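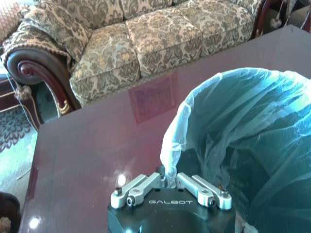

Ticket 335 concerns a pair of Chevalier touring boots, size 26.5, returned to the Plurnar service desk with a walk-mode lever that would not lock in ski position on the left boot. The customer reported that the lever closed normally at home but released during the first descent of the day. The boots were requested back complete with liners and footbeds. Customers sending liners separately are asked to place them in a large plastic bag; a translucent light-blue one opened wide, of the size shown, is suitable, provided the customer's ticket number is written on a card inside.

October 2025 | Plurnar Equipment Support

Search support articles Go

Status: Closed
Product: Chevalier touring boot, Ferix walk mechanism
Location: Fleltden workshop

Initial inspection
The left lever was tested on the bench with the liner removed. It locked on each attempt. With the liner in place and the cuff buckles closed, the lever reached the end of its travel but the bar did not seat fully in its slot. The right boot locked correctly under both conditions.

Step 1. The slot was cleaned with a nylon brush. A small amount of grit was removed. No change.

Step 2. The cuff pivots were checked for play. Both were within the service limit. No adjustment was made.

Step 3. The left and right liners were compared. The left liner had been reinstalled with its tongue folded at the ankle, which pushed the rear of the cuff outward. The liner was reseated and the test repeated. The bar seated fully on four attempts out of six.

Step 4. The Ferix lock bar was replaced under part number 249. The removed bar showed wear on its lower edge. After replacement, the lever locked on all attempts with the buckles closed.

Customer correspondence
The customer asked whether the boots could be used with the original bar until the end of the season. The desk advised against this. The customer also asked for the cuff lean to be changed while the boots were in the workshop. This was declined under the repair ticket and a separate fitting request was opened.

Charges
The lock bar was covered by warranty. Return shipping was billed at the standard rate.

Related tickets: 97 (buckle ladder replacement, same model)

Last updated: August 5, 2026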